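Free fruit stays at the Starell tram stops

The fruit stands at the Starell tram stops will keep running through the winter, the transit office said in December. The trial was due to end with the autumn timetable.

Riders on the line can take a piece of fruit from a stand beside the ticket machines, free of charge, between 7 a.m. and whenever the day's delivery runs out. On most mornings that has been before ten. The stands are stocked by De Bruijn, a wholesale grocer with a warehouse behind the Flutum depot, which supplies fruit that is sound but the wrong size or shape for its store customers.

The trial began at two stops and now covers eight. De Bruijn says it has been delivering around 3000 pieces a week since the last stops were added. Apples went fastest in the early weeks. Oranges have overtaken them since the weather turned, and pears come third. Bananas were dropped in the first month after complaints about peels on the platforms and on the trams themselves.

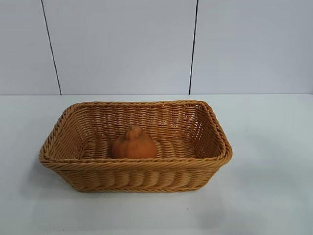
Roel Maes wrote to this paper that he was glad of the fruit but would like to see it reach people who board late in the day. "I start work at two in the afternoon and I have never once found anything left," his letter said. "Cleaners and kitchen staff ride this line too. Hold back a crate for the four o'clock trams and I will stop complaining."

The transit office said it had received similar letters and would test a second delivery at Flutum and at the hospital stop. The afternoon round would be smaller than the morning one, and it would depend on a driver being free at De Bruijn after the store deliveries are done. No start date has been set.

Cost has been the other question. The fruit itself is donated. The transit office pays for the stands, the cleaning and the extra trash pickups, and it expects those to stay within the budget already set aside for the platforms. Two council members asked last month whether the money would be better spent on shelters at the stops that still have none. The office answered that the shelters are paid for from a separate fund and that work on them will start in the spring either way.
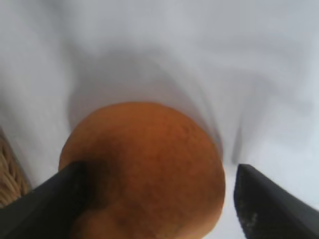 Waste has been lower than planned for. Anything left at the end of the day is collected by Sostalix, the composting company that already handles leaves from the city parks, and the company says the stands add very little to its load. Peels and cores are a different matter. The bins at the hospital stop were overflowing by noon during much of the fall, and larger ones have now been ordered.

The stands will be moved indoors at the two stops with waiting rooms when overnight frost is forecast. At the others they will stay outside and be stocked later in the morning. Riders are asked to take one piece each and not to leave bags of their own fruit on the stands, as the office cannot check where it came from.

Stands will be closed on public holidays.

We use cookies to improve your visit to this site. By continuing to browse you accept our cookie policy. Accept / Manage settings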